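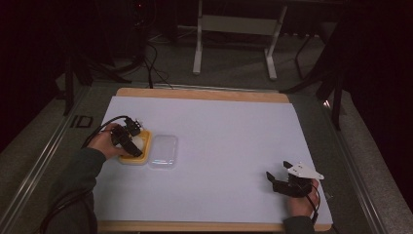

Teaching a robot arm to handle food containers used to mean owning the robot arm first. The Tavaritz hand-held kit takes the other route. The operator wears or holds a pair of grippers, does the job by hand, and the kit logs finger opening, wrist position and video for later training. The arm can be bought afterwards, or hired, or left to the customer.

Tavaritz has sold the kit since August through its distributor, Valente. We had a two-handed set on loan for 11 days at the Skununport test hall and used it mainly on container work: lids off, contents out, lids on again.

The set consists of two grippers, two cables, a recording unit and a licence for the desktop software. Each gripper opens to 34 mm less than the older Anholm unit, which matters with wide lids and hardly at all with anything else. Both grippers are wired. Tavaritz says a wireless version would add weight at the hand, and after a long session that argument is easy to accept. The cables do need dressing along the sleeve, or they drag on the work surface and show up in the wrist data as small sideways tugs.

Setting up took 22 minutes on the first day and much less once the routine was known. The software asks for a full open and close of each gripper before recording, and it will not continue if the two readings disagree. A plain, pale work surface helps. On patterned cloth the position tracking drifted, and we had to discard a morning's recordings.

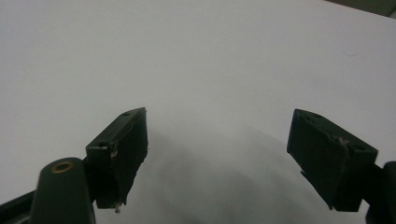 Mieke Vandenberghe takes a harder line on the fingers, and told us that any kit sold for daily use should ship with a spare pair in the box, as a finger change in the middle of a session means repeating the calibration and often the whole batch. Tavaritz lists spares separately. They are held on by screws, and the manual gives a tightening order but no torque figure.

We recorded 260 usable demonstrations. Lid removal was the weakest task: thin, flexible lids tend to slide along the jaw before they lift, and the operator learns to compensate with the other hand. A trained arm will copy that habit, good or bad. Rigid containers gave no trouble.

Export is to a documented format, with time stamps per frame and per hand. Files from the left and right grippers are kept separate and joined by a small index file. Lose the index and the pair can be matched again only by hand. The next software release is due to write the index into both files.

Support is by e-mail from Valente, with replies in working hours only.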